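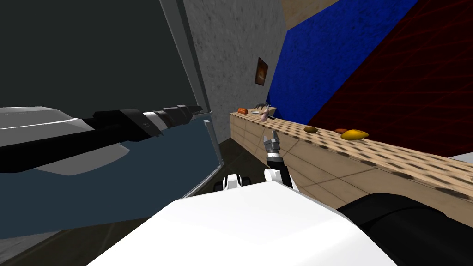 Dark things get hotter in the sun than pale things. You know this already if you've ever sat on a black car seat in shorts. Ouch. But why? Light carries energy. When it lands on something, some bounces off and some gets soaked up, and the soaked up part turns into heat. White and light gray bounce a lot. Black soaks up nearly all of it. So if you put the arm on the left out in a parking lot at noon, the long black part would heat up quicker than the broad white and light gray part next to it. Same sun. Different color.

## So what is black anyway?

Sunlight looks plain but it has all the colors mixed up in it. Red, orange, yellow, green, blue, violet. A red apple soaks up most of them and bounces the red back to your eye. A white shirt bounces nearly all of them. A black shirt keeps nearly all of them, so hardly any light gets back to your eye. Your brain calls that black.

Gray is in between. Light gray bounces more, dark gray bounces less.

## Try it!

This is the one our class in Grullville did on 10th April. You need a grown-up to say yes, and a sunny spot.

- 2 glass jars, same size
- black paper and white paper
- tape
- a thermometer
- cold tap water

1. Wrap one jar in black paper and one in white.
2. Fill them both with the same amount of water.
3. Take the temperature of each. Write it down!!
4. Put them side by side in the sun. No shade on either one.
5. Wait 30 minutes. Go play.
6. Take the temperature again.

Which one went up more? Ours was the black one, by 6 degrees. Yours might be different – depends on the sun, the wind, how thick the paper is. Vasco Mendes forgot step 3 and had to start over with new water. Dont be Vasco. (He says hi.)

You can leave the jars out longer if you want. Then bring them in to a shady table and see which one cools off first.

## People use this all the time

In hot places lots of houses are painted white, roof too. Bounces the sunlight away so the rooms stay cooler. Ice cream trucks are often white. Some water heaters that run on sunshine have black panels on the roof, to soak up as much as they can.

Snow is another good one. Clean snow is super bright and bounces most of the light, so it melts slow. Dirty snow by the road soaks up more and melts faster in teh sun. Check next December if you get snow where you live.

## Does it work in the dark?

Nope, not this way. No light landing on it, nothing to soak up. Ysaline Delaunay asked if her black cat gets hotter than her white cat at night. Good question. Cats make their own heat so they're both warm. In a sunny window though, the black one's fur heats up more.

Next time – why metal slides feel hotter than plastic ones. Bring a spoon.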